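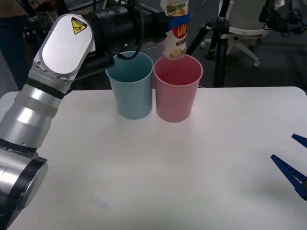 Flalus Tumbler Rack, Open Peg, Model 469
Washing and storage rack for reusable plastic cups and tumblers
Made by Ahonen. Stocked and shipped by Zindelstead Kitchen Supply, Orndale.

Availability: in stock
Sold: singly or by the carton
Related: Extender 469-E, Drip Tray 469-D, Rack Dolly, Lid Screen

Overview

The Flalus 469 is an open peg rack for washing, draining and storing plastic cups in canteens, schools, break rooms and small cafes. It takes straight or tapered cups without handles. The cups stand upside down over pegs and are held apart at the rim, so that the wash spray reaches the inside wall and the water runs off after the rinse.

Plastic cups are harder to wash in a standard glass rack than glasses are. They weigh very little, and the spray from the lower arm lifts them. A cup that has been lifted usually comes down on its side, or turns over and fills with dirty water. The 469 deals with this through the shape of the peg and through an optional lid screen, which clips over the rack and stops the cups from rising. For most cups in a low-pressure machine the pegs are enough. For thin cups, or for any cup in a high-pressure machine, the lid screen should be ordered with the rack.

Dimensions

Outside length: 469 mm
Outside width: 379 mm
Peg height: 53 mm
Pegs per row: 7
Base: open grid, raised on corner feet
Handles: molded, on all four sides
Material: polypropylene
Colors: gray, blue, green

The outside dimensions include the handles. The corner feet fall inside the outline and do not add to it. The rack does not fill the basket space of a full-size commercial dishwasher, and it can move during the cycle if it is placed there by itself. Use the locating strip (supplied, one per rack) to hold it against the side rails. The strip is not needed in compact undercounter machines where the rack has side-to-side contact.

Check the basket opening of your machine before ordering. Door openings are often narrower than the chamber behind them, and the figure printed in the machine manual may be the chamber.

Peg design

Each peg is tapered and has three ribs running from the base to the tip. The ribs touch the inside of the cup at narrow lines only. Earlier Ahonen racks used a round peg, and a ring of water stayed between the peg and the cup wall where the fit was close. With the ribbed peg the water has a path down to the grid.

The tip of the peg is rounded to avoid scratching the floor of the cup. On short cups the tip does touch the floor, and the rim then sits slightly above the grid. This is acceptable for washing. For storage, short cups should be moved to a shelf or a flat tray, as they are not stable on the pegs if the rack is carried.

The pegs can be replaced one at a time. Press the two tabs under the grid, pull the old peg out from above, and push the new one in until both tabs click. Replacement pegs are sold in bags. Pegs from the older round series do not fit the 469 grid.

Choosing a rack for your cups

Measure the widest part of the cup, which on a tapered cup is the rim. Rims should not touch each other when the rack is loaded. Where they do touch, water and detergent are trapped at the contact point and leave a white mark after drying. If the rims touch, load every other peg. Capacity drops by half, but the results are better than with a full rack.

Measure the inside depth of the cup as well. Cups much deeper than the peg will lean. A small lean helps drainage and is not a fault. A cup that leans far enough to rest on the next row needs the Extender 469-E, a frame that clips to the top of the rack and supports the cup higher up.

Cups with a deep ring under the base hold water in that ring when they are upside down. No rack with vertical pegs will prevent this. Ahonen makes an angled insert that tips the whole load to one side; it fits the 469 and lets most of the water run out of the ring. The insert raises the load, so the clearance to the upper wash arm must be checked with the door open and the arm turned by hand.

The rack is not suitable for stemmed glasses, mugs, double-wall cups with open seams, or paper cups.

Loading and washing

Empty the cups and remove lids, straws and labels. Paper labels come off in the wash and block the filter. Rinse out milk, juice pulp and thick drinks before the cups stand for any length of time.

Load from the back row forward. Push each cup down until the rim meets the grid or the cup stops on the ribs. Do not force it. A cup that has to be pushed on is too narrow for the peg and may crack when it is pulled off.

Fit the lid screen, if used, with the flat side down. The clips go over the long sides of the rack. The screen should rest lightly on the cup bases. If it bows upward in the middle, the cups are too tall for the screen and the extender is needed as well.

Use the detergent dose given by the machine supplier for plastic ware. Too much detergent is the usual cause of a dull film on clear cups. Rinse aid helps plastic cups more than it helps glass, and the rinse aid setting may have to be raised if the machine was set up for glass and crockery.

After the cycle, slide the rack out and tilt it once toward you over the machine or the drain board. Set it on the Drip Tray 469-D or on an open shelf. Plastic holds little heat and so dries slowly. A load that would be dry in minutes in glass may still be damp long after the same wash in plastic. Do not stack cups inside each other until they are dry. Stacked damp cups stick together and develop a smell.

Stacking and storage

Loaded racks may be stacked on the Rack Dolly as long as no cup stands above the side wall. The feet of the upper rack seat in the corner pockets of the lower one. Racks fitted with extenders also stack, but an extender must not be placed directly on a rack without one unless the lower load is short enough to clear it.

A stack should always start on a dolly or a drip tray. The feet mark soft flooring if a full stack is left standing for several weeks.

Empty racks nest at half pitch when every second one is turned end for end. Nested racks should not be lifted by the top rack alone.

Care of the rack

Wash the rack empty once a week. Scale collects at the foot of each peg in hard-water areas and can be removed with the descaler used for the machine. Do not use steel wool or a wire brush. A nylon brush with a narrow head reaches between the rows.

Inspect the handles and feet when the rack is descaled. Take the rack out of service if a handle is cracked through or a foot is missing. Feet are not sold as spare parts.

Do not place the rack on a hot plate, on top of an oven or in a warming cabinet.

Staining from tomato, tea and coffee does not affect use. Gray shows it least. The blue and green racks are meant for sites that separate loads by color, for example dining room and ward.

Changes in the current version

The locating strip is now supplied with every rack. It was previously a separate item.

The peg tabs have been made longer. Pegs from the first ribbed series still fit.

The handle openings on the short sides are wider, at the request of users wearing gloves.

Comment from a customer site

Etornam Osei, kitchen lead at a school in Orndale, changed from flat-bottom open racks to the 469 in February. His notes to our sales desk: "Cups stay where we put them. We use the screen on every load because our machine is strong. The pegs are a bit stiff to change in the first week. Would like the screen in a color, we keep leaving it on the gray counter and looking for it."

A blue lid screen has been requested from Ahonen. No delivery date has been given.

Ordering

469-G rack, gray
469-B rack, blue
469-N rack, green
469-E extender
469-D drip tray
469-S lid screen
469-A angled insert
469-P replacement pegs, bag

The rack and lid screen are shipped in one carton when ordered together. Drip trays are packed separately and may arrive on a different delivery. Mixed colors can be ordered in one carton — state the split in the order notes, otherwise gray is sent.

Unused racks may be returned in the original carton. Replacement pegs cannot be returned once the bag has been opened.

For fit questions, send the rim width, height and inside depth of the cup together with the make of the machine to Bouchra Belkadi, technical sales, Zindelstead. A sample cup can be posted to the Orndale counter and will be tried on a rack before the order is confirmed. Sample cups are sent back with the order on request.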